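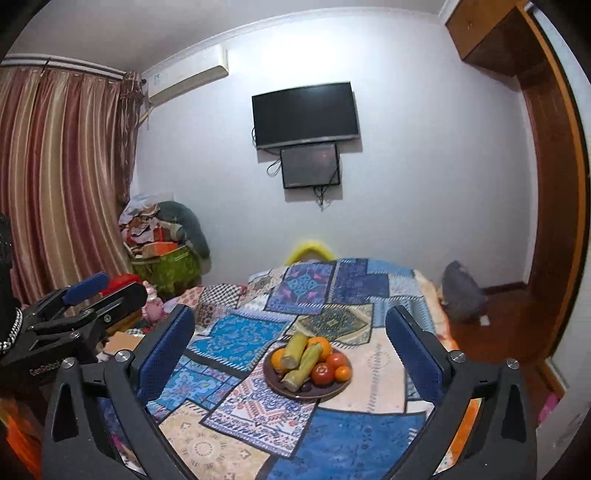
How often should a cotton patchwork quilt be washed?

Once or twice a year is plenty for a quilt that sits over a top sheet, and every couple of months if you sleep right up against it.

Bedroom > Bedding > Washing a Patchwork Quilt at Home

I love wash day for quilts. I wait all through the gray part of spring for the first warm, breezy morning in May, and then I strip every bed in the house and get going. If you've been putting yours off out of fear of ruining it, please don't! A sound cotton quilt can take a careful wash very well, and it comes out so soft you'll want to go straight back to bed.

These steps are for cotton quilts that are machine or hand stitched and in decent shape. Silk, velvet, wool and anything with shattered or crumbling fabric should stay out of the machine altogether. Same goes for a family piece you couldn't bear to lose. Take that one to a textile cleaner.

What you need

- A mild liquid detergent with no bleach and no brightener
- Color catcher sheets, at least two (a box costs me 99 cents on sale, so I stock up)
- A few white cotton rags
- Needle and matching thread
- Two clean flat sheets for drying
- A front loader, or a top loader without a center post

1. Go over the seams

Lay the quilt flat in good light and run your palm along every seam, front and back. You're feeling for places where the stitching has let go. Close them up now with small ladder stitches, even the tiny ones, and check the binding at the corners while you're there (mine always goes at the corners first). A half-inch gap can easily be a hand-sized hole after a spin cycle.

2. Test the dark colors

Dampen a white rag with cool water and press it on each dark or bright fabric for a full minute. Don't rub. Reds and navies are the usual suspects, but I've had a quiet little brown surprise me too, so test any print you're not sure of. A clean rag means you can go on. With a faint tint, use three color catchers instead of two and stay close by. If the rag comes up really stained, stop and get advice before the quilt goes anywhere near water.

3. Treat spots

Mix a teaspoon of detergent into 500 ml of cool water and dab it on with a fingertip or a soft toothbrush. Give it 15 minutes or so. For old yellow patches, a longer soak in the tub does more good than scrubbing ever will.

4. Wash

Load the quilt loosely by itself. Cold water, delicate cycle, lowest spin. Use half the detergent you'd use for a normal load, toss in the color catchers, and add an extra rinse at the end. A king size quilt often won't have room to move in a home machine, and then it's worth hauling it to the laundromat. I use the big washers at the one in Piltville, and I bring my own detergent and a book.

Take it out the minute it stops. Wet dark fabric folded against wet pale fabric is where most bleeding happens, and it can happen fast.

5. Dry it flat if you can

Carry the quilt in a basket, or bundled in your arms with the whole weight supported. Never lift it by one edge! Wet batting is heavy and it pulls on every stitch.

Spread a sheet on the grass in the shade, lay the quilt on it, pat it square, and put the second sheet over the top to keep off the sun and the birds. Turn it after a couple of hours. Indoors, a spare bed with a few thick towels under the quilt works nicely with a fan running.

A dryer is fine for a newer quilt, on low, but pull it while it's still slightly damp and finish it flat. Expect some crinkle either way. I think the crinkle is the best part.

6. Put it away properly

Make sure it's bone dry, and that means the middle too. Fold it in thirds with a rolled cotton sheet inside each fold, and slip it into a pillowcase or cotton bag. Plastic traps damp, and bare wood can leave marks over time. Refold along different lines a few times a year so the creases don't set.

A note on small quilts

Crib and lap quilts can be hand washed in the bathtub. Fill it with cool water, swish in the detergent before the quilt goes in, and press gently up and down with flat hands for up to 17 minutes. Drain, refill, press, and repeat until there are no suds. Then roll it in towels and kneel on the roll to push the water out, which is great fun if you have kids to help.

Updated 23rd April with the bathtub method.

Filed under: Laundry, Quilts & Blankets, Spring Jobs

Contact | © Pristongate Home Pages | Back to top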